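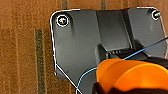 Item 1. Gray molded part with a screw near each upper corner.

Shared Rooms Meeting, Humgate
Present: Godelieve Wuyts (chair), Sizwe Shabalala, Nkechi Onyeka, Shinji Shimada. Apologies: Alvar Boström.

1. Gray part
Sizwe asked whether to keep the part or send it back to Michiels. Their order number is 2106. Agreed to keep it until Alvar can check the screws. Action: Alvar.

2. Kitchenette
Nkechi said cups and glassware are still being left out to the left of the sink. There were dishes or utensils in the sink as well. She will write a notice to go by the paper towel dispenser. Action: Nkechi.
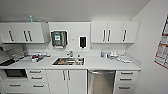 3. Matters carried over
The part was raised again under storage. Shinji wants it labeled and kept on a shelf. Agreed.

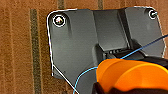

Humgate, Feb 20, 2019

4. Recreation room
The ping pong table stays where it is until June. Godelieve has a quote of about $2000 for cleaning the floor and the long bench. Shinji to get 2 more quotes. 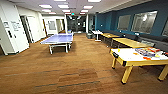
Item 4. Recreation room, with ping pong table and bench.

Meeting closed. Notes by S. Shabalala.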